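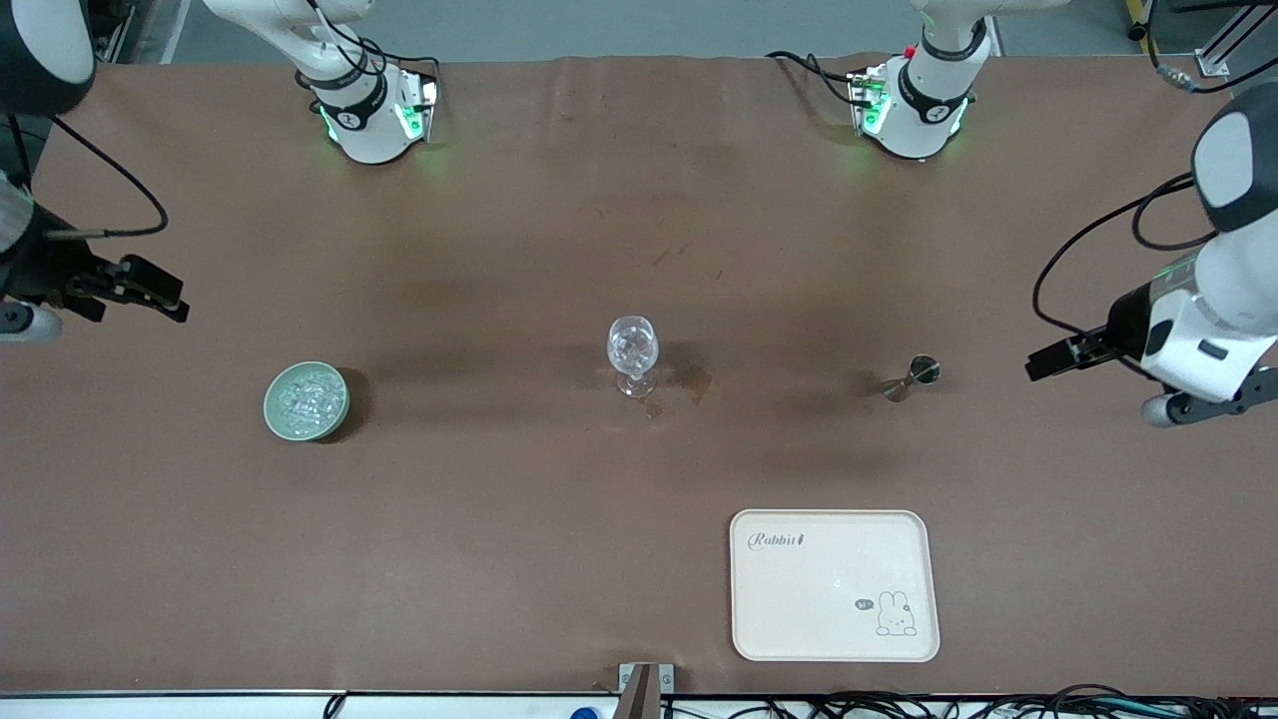
로봇 동아리 Gestia의 이번 학기 과제는 음료 한 잔 차려 내기입니다. 학생들은 얼음을 옮기고, 계량컵으로 음료를 따르고, 잔을 쟁반에 올리는 순서까지 직접 짭니다. 작업대에는 갈색 종이를 깔고 연두색 얼음 그릇과 굽이 달린 와인잔, 금속 지거를 가로로 늘어놓았고, 토끼가 그려진 크림색 쟁반은 앞쪽에 두었습니다. 잔 오른쪽 종이에는 짙은 얼룩이 번져 있고 지거는 옆으로 누워 있습니다. 양쪽에서 들어온 흰색 팔 두 대는 끝에 검은색 두 손가락 그리퍼를 달고 있습니다. 왼팔과 오른팔을 맡는 조가 따로 있고, 두 팔이 함께 움직이는 동작은 두 조가 같이 만듭니다.

과제 이름은 Ostance입니다. 2월에 시작했고, 모임은 매주 목요일 방과 후에 합니다. 참가 학생은 26명이며 로봇을 처음 다루는 1학년도 들어 있습니다. 첫 달에는 팔을 손으로 잡아 자세를 기록하는 연습만 했습니다. 그다음에 빈 컵 옮기기, 뚜껑 열기를 거쳐 지금 과제로 넘어왔습니다.

동작별 메모를 덧붙입니다.

얼음 옮기기
얼음은 모양이 제각각이고 표면이 미끄럽습니다. 그리퍼를 세게 닫으면 튀어 나가고 약하게 닫으면 빠집니다. 닫는 힘을 조금씩 바꾸어 가며 기록했고, 지금까지 쌓인 시도 기록은 77건이 넘습니다. 얼음이 녹으면 조건이 달라져서 연습 한 차례가 끝날 때마다 그릇을 새로 채웁니다.

지거 잡기
가운데가 잘록해서 그 부분을 잡기로 했습니다. 세워 둔 지거는 금방 되었는데 누워 있는 지거가 어렵습니다. 어느 쪽 컵이 그리퍼를 향하는지에 따라 손목을 돌리는 각도가 달라지고, 잡은 다음에도 다시 세우는 동작이 하나 더 필요합니다. 왼팔 조가 맡아 순서를 두 가지로 나누어 짜는 중입니다.

잔 다루기
잔은 다리 부분을 잡습니다. 몸통을 잡는 방법도 해 보았지만 투명한 유리라 카메라가 가장자리를 자주 놓쳤습니다. 쟁반에 내려놓을 때는 바닥에 닿기 직전에 속도를 한 번 더 줄입니다.

쟁반에 올리기
마지막 단계입니다. 잔을 놓을 자리는 쟁반 가운데로 정했습니다. 글씨와 그림은 위치를 맞출 때 기준점으로 쓰자는 의견이 있어 시험해 볼 예정입니다.

연습 규칙
팔이 움직이는 동안에는 작업대 안으로 손을 넣지 않습니다. 정지 버튼 담당을 한 명 정해 두고, 물을 흘리면 팔을 멈춘 뒤에 닦습니다. 젖은 종이는 그날 모임이 끝나면 교체합니다.

학기 말 발표회에서는 얼음 담기부터 쟁반에 올리기까지를 이어서 3회 시연합니다. 시연 순서와 조별 기록지는 동아리 게시판 Drustora 폴더에 올려 두었습니다.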